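Chapter 4
Bins, Trays and Totes: Keeping Small Parts Where They Can Be Found

In this chapter you will learn
why loose parts are kept in open containers
how to choose between metal, plastic and cardboard
how the depth and slope of a bin affect the hand that reaches into it
how to read the wear on a used bin
how to set up a sorting bench for two or more kinds of parts

Key words: open bin, tote, divider, seam, drain hole, nesting, mixed lot, dead corner

If you have ever emptied a kitchen drawer onto the counter to find one birthday candle, you already know a good deal of what this chapter has to say. Small things travel. They slide under bigger things, they roll to the back, and they gather in the one corner where your fingers don't quite fit. In a home this costs you a minute and perhaps a bit of temper. In a stockroom, where the same reach is made over and over through a whole shift, it costs a good deal more, and the cost is easy to miss when it comes a few seconds at a time.

In the first three chapters we looked at shelving, at aisles and at the labels that tell a picker where to stop. Now we come down to the level of the hand. The picker has found the aisle, found the shelf and found the label, and is looking down into a container with parts lying in the bottom of it. What happens next depends a great deal on that container, and containers get surprisingly little thought. Many stockrooms are still using whatever bins came with the building.

Why keep anything loose?

A beginner's first idea, and it is a perfectly sensible one, is that every part ought to have its own slot. Think of an egg carton, or the molded tray that drill bits are sold in. You can see at once whether something is missing, and each piece faces the same way.

The trouble is that slots have to be filled. Someone must pick up each piece, turn it the right way and set it down, and for a great many parts that work is never paid back. A block, a bolt or a bracket that can lie on any side without harm may as well be tipped into an open bin and left as it falls. The person who needs it will turn it over in the hand anyway – we all do this without noticing – and the time spent lining things up would have been spent twice.

So the usual rule in a stockroom is a simple one. Slot what is fragile, costly or easily confused. Leave loose what is sturdy and plain. Between those two lies a wide middle ground, where you will have to use your judgment, and where two good stockrooms may well come to different answers.

The Pisharody stockroom

Throughout this book we return to the Pisharody stockroom, which supplies the assembly benches at a furniture fittings shop in Malbridge. When the shop moved to its present building, it brought along 300 containers of every age and kind: cardboard trays, plastic totes with and without lids, wooden crates, and a good many old metal bins. The staff set aside the month of April to go through them all. They kept 200, passed 42 along to the packing room, and sent the rest away for scrap or recycling.

What they learned is worth going over slowly, because the choices they faced are the same ones you will face in your first week in almost any storeroom. Cardboard is cheap and light and is kind to painted surfaces, but it sags when it gets damp and the bottom flaps wear through. Plastic is easy to wipe down, and comes in cheerful colors that can be used as a code, but it can crack in a cold loading bay. Metal is heavy and noisy and will scratch anything soft that is thrown into it. It will also very likely outlast everyone in the building, and so the metal bins were the ones the staff argued over longest.

Reading a used bin

A used bin will tell you something about its life if you give it a few moments under a good light. Look at the inside walls first. Scrapes that run up and down tend to come from parts being dragged against the wall on their way in or out, while scuffs along the edges of the floor come from pieces sliding when the bin is tipped or carried. Next look at the seams, where the floor meets the walls. Water and dust settle there, and rust commonly starts there too. A little rust on a seam is no reason to throw a bin away. Rust that flakes off under your thumb is another matter, as it will end up on the parts.

Last of all, check the floor for holes. Some bins have them so that water can drain or so that the bin can be bolted down, and a small round hole does no harm with large parts. If you mean to store pins or washers, though, put a liner in first.

Colors help more than people expect. Red and dark green blocks in a gray metal bin are easy to tell apart at a glance, even where several of them lie close together toward one far corner and the walls around them are streaked and scratched. Had the blocks been gray as well, the same corner would ask for a much slower look.
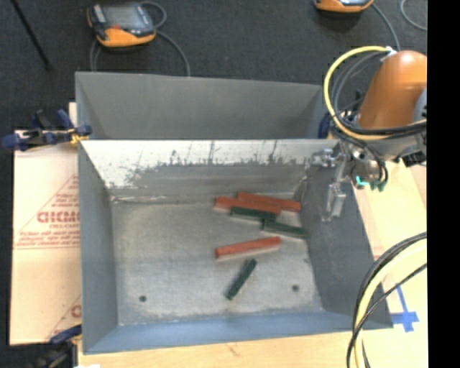 Depth, slope and the reach

Now put your own hand flat on the table in front of you, and imagine a wall rising on each side of it. If the walls are low you can come at an object from almost any direction. As they grow taller, your wrist has to bend and your forearm has to come in steeply, until in a very deep bin you can really only reach straight down. This is tiring, and it also hides the floor of the bin from anyone who is not leaning right over it.

For the parts at the Pisharody stockroom, the staff settled on a reach of 18 inches from the front edge of the bench to the far wall of the bin. A taller picker could manage more, and of course a bin can always be pulled closer, but the idea was that the shortest person on the crew should be able to touch every part of the floor without standing on tiptoe.

Sloping walls are a kindness here. Where the walls lean outward, parts tend to slide back toward the middle of the floor, and there is a bit more room for the knuckles. Where the walls go straight up, a long piece can come to rest tight against one of them with no gap for a fingertip. We call such a place a dead corner. You can't do away with dead corners altogether, but you can keep from feeding them. Pour parts gently into the middle, keep the bench level, and give the bin a light shake when the contents have crept to one side.

Long parts need a word of their own. A ball or a cube offers much the same grip wherever you take hold of it. A long block has two good sides and two awkward ends, and when two of them lie side by side, the good side of one may be blocked by its neighbor. Experienced pickers take the free-lying piece first and come back for the crowded ones. It feels slower, and for the first few picks it may be, but each piece removed makes room for the next.

Mixed lots

A bin that holds more than one kind of part is called a mixed lot. Some textbooks will tell you never to allow one, and we understand why. Still, a mixed lot can be quite useful when two parts are always used together, or when a bench is so small that a second container would crowd out the work.

If you do keep a mixed lot, follow three habits. Make sure that the kinds differ in something the eye catches right away, such as color or length. Keep the level low, so that the floor of the bin shows between the parts. And empty the bin completely before refilling it, so the oldest pieces don't live at the bottom forever.

A second bin set close beside the first makes the sorting a good deal easier, as a part can be moved across with a short, low movement of the arm. At Pisharody the two are kept touching, the full one nearer the picker and the other behind it. At the Grorden warehouse, which you will meet in Chapter 6, they are set left and right. Try both before you decide.

Try it at your bench

Gather a dozen long objects of two colors – markers or clothespins will do nicely – and any open container with walls at least as tall as your hand is wide.

1. Drop the objects into the container without arranging them. Sketch how they lie from above, and circle any you think will be hard to pick up.
2. Take them out one at a time, using only your thumb and first finger. Write down the order you chose.
3. Put them back, tip the container so that everything slides to one corner, and set it level again. Repeat step 2.
4. Compare your two lists. Which pieces did you leave until last, and what was next to them?

Keep your sketches. You will need them for Section 4.1, where we work out a floor plan for the Ollwood sorting bench and decide how many bins it can hold.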